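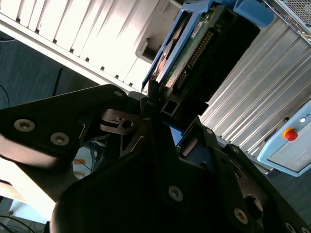
Does the Trunance kit need its own safety fence if we only want it for swapping drives?

We didn't need one at the speeds the swap routine runs at, but you do want clear floor on the aisle side and a stop button within arm's reach of whoever is standing there. Ullex will ask for a sketch of your room before they ship, and they were quite nice about the one I sent, which was in pencil.

Hello everybody, and sorry for the long gap. I promised a proper write-up of the trial and then the end of the quarter swallowed me whole. I'm answering the fence question first as it came up twice off-list, and the rest goes under the quoted message so you can see what I'm replying to.

On March 23, 2021, the Skestetlow site wrote:
> We're a small hosting shop with two rooms and we are weighing up the
> Trunance arm and gripper kit from Ullex against carrying on by hand.
> Most of our work is pulling dead drives and putting fresh ones in,
> all in caddies. The quote we have is 4,000 for the gripper and the
> wrist camera, with the arm leased separately. Is the gripper any
> good with caddies, how long did it take you to get going, and would
> you spend the money again? Also, does it cope with mixed chassis?
> Ours are a real jumble.

Welcome to the list, Skestetlow! I remember being where you are, and I'll try to be useful without writing you a novel (no promises).

Caddies first. The gripper has flat finger plates, and for holding a caddy by its sides they are very good. Getting the drive lined up with the bay is the part that takes the care. The routine brings it up to the opening, stops, takes a look through the wrist camera, nudges itself over and then goes in slowly. If it feels more push than it likes it backs out and tries again, up to 2 times, and after that it waits for a person. Please leave that limit where it is. I raised it once, feeling clever, and bent a latch.

Getting going took us 14 days from opening the crate to the first swap I was willing to walk away from. A good part of that was me teaching positions badly and having to do them over. The manual wants you to teach the bay position first and the pick-up position second, and I'd do it the other way around, with a dead drive in the caddy so you aren't sweating over anything that matters.

Mixed chassis is where I have to be less cheerful. Each chassis type needs its own taught profile, and the ones with deep handles were a pain for us. Shen, the add-on that is supposed to work out the bay position by itself, did well on dark openings with a plain face around them and got muddled when there was a lot of bright ridged metal close by. Turning down the work light helped more than any setting did. If your rooms really are a jumble, ask Ullex for a loan of Shen before you pay for it. They let us have it until September.

For numbers, we logged 52 swaps in the trial. I'll send the sheet to anyone who wants it, but the column headings are my own shorthand, so write to me if they make no sense.

A few odds and ends while I think of them:

Go over the finger plate screws with a driver every week. Ours liked to work themselves a little slack.

Tie your cables up off the floor before you start teaching, not after. It saves a lot of fuss.

Ask for the longer lead on the stop box. The standard one didn't reach where I wanted it.

Would I spend the money again? For one room full of the same chassis, gladly. For your two rooms I think I'd start with whichever one is the more uniform and keep doing the other by hand for a while. The lease on the arm is the bit to haggle over, by the way. The gripper price didn't budge for us at all.

If anybody else here has used the kit with the taller caddies I'd love to hear how you got on, as that's next on my list and I haven't taught a single position yet.

Warm wishes from a chilly machine room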